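4. Setting up your breakfast things on the Rasden table

Now that the Rasden is standing level and the cable openings are clear, you can lay it for the first time. Do take a few minutes over this part, as the white top is kinder to live with once you have found a comfortable place for everything (and it really does look lovely with a bit of colour on it!).

1. Wipe the top with a soft, barely damp cloth, following the seams, and dry it with a clean tea towel.

2. Set your plate down first, near the middle, within easy reach of your chair. Lift it and put it down again if you want to move it; please don't slide it over the seams.

3. Stand your mug further back, beyond the plate and a little to one side, with the handle turned to whichever hand you use.

4. Add a small decoration beside the plate if you like one. Leave a narrow gap so that the two don't knock together when you reach across.

5. Put the bread on last, once everything else has settled into its place.
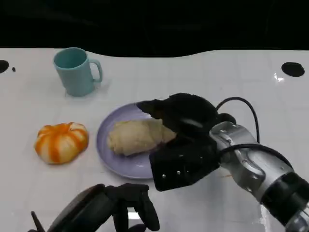

Fig. 7. Table laid with teal mug, striped pumpkin shape and a bread roll on a lavender plate.

Note: The round openings towards the far side of the top are best left uncovered, and we suggest keeping crumbly food well forward of them. If something small does drop through, look in the Willitz tray underneath, which pulls out towards you (see section 6).

Caution: Never stand a hot pan or teapot straight on the top. Use the Vester mat supplied, or any thick mat of your own, and let it cool before you put it away.

Caution: Don't use scouring powder or a rough sponge. Dried-on jam will come away nicely if you lay a warm, damp cloth over it for a little while and then wipe.

Spare mats can be ordered under part number 2251.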